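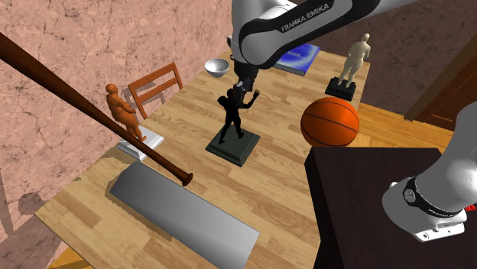
Ticket: Gripper closes above the part, sim and real disagree on height
Project: Brennan (shared workshop, tabletop sorting build)
Status: Closed, one follow-up open
Last updated: December

Problem

The pick routine runs in the simulator but the gripper comes down too high on anything standing on a base. Flat items are fine. The statues are the worst. On the black figure with the green-grey base, the planner sends the gripper to the head and upper torso when the target is set to the waist. No error is reported. The log says the grasp pose was reached.

Setup

Arm model is the Franka in the simulator, mounted on the dark pedestal beside the table. Scene file is Rokley, the one with the butcher block table, the statues, the bat and the basketball. Planner is our own script, called Kulstead in the repo. The real bench at the workshop uses a smaller hobby arm with the same script and a different config file.

Steps to reproduce

1. Load Rokley with the default seed.
2. Set the target to the black figure, grasp point "waist".
3. Run the pick with the speed limit at 20 percent.
4. Stop when the log prints "pose reached" and compare the fingertip height with the target height.

Expected: fingertips level with the waist.
Result: fingertips high by the height of the base, every run.

Log

First entry. Suspected the gripper offset. Measured from flange to fingertip in the model and compared it with the config. They match. Put it back as it was.

Second entry. Swapped the black figure for the bowl. Pick height is correct. Swapped in the cream statue on the black base. Too high again. So it follows the base and has nothing to do with how far the arm is reaching.

Third entry. Turned off collision checking to see if the planner was stopping short on purpose. Same height. Turned it back on. Do not leave this off, the elbow will go through the table and the script won't complain.

Fourth entry. Opened the object files. The statue meshes have their origin at the bottom of the base. The grasp points were written by hand and measured from the feet of the figure. The loader then adds the base height to every object tagged "statue". That would be right for the grasp points, but a second function in Kulstead adds it again before planning. The bowl, the book and the ball don't have the tag, so they never get either one.

Fifth entry. Removed the second addition. Ran 150 picks overnight on the black figure with small changes to position and rotation. All of them put the fingertips at the waist. Three were rejected by the planner as unreachable, all with the base turned so the raised arm was in the way of the wrist. Those look like real rejections and I left them alone.

Sixth entry. Same fix on the bench arm. It was still off, by less. The bench config had a hand-entered correction from last spring that somebody put in to hide this same fault. Deleted it and the height is good. If you have your own copy of the bench config, delete the line "z_fudge" from it.

Seventh entry. Full regression with 1,000 random picks across all tagged objects. 900 planned and finished. The rest were refused before the arm moved, mostly the bat and the big grey slab, both of which are wider than the gripper can open from the angles tried. Nothing closed at the wrong height.

Fix

Merged to the main branch. Base height is now added once, in the loader. The tag is still needed, so new statues have to be tagged or they will come out low.

Follow-up

The slab and the bat should be marked as obstacles so the script stops trying to pick them. I haven't done this yet because the Wultthorpe scene uses the same bat file and does expect it to be picked up, by the knob end. It probably needs a per-scene setting. Leaving that open under a separate ticket.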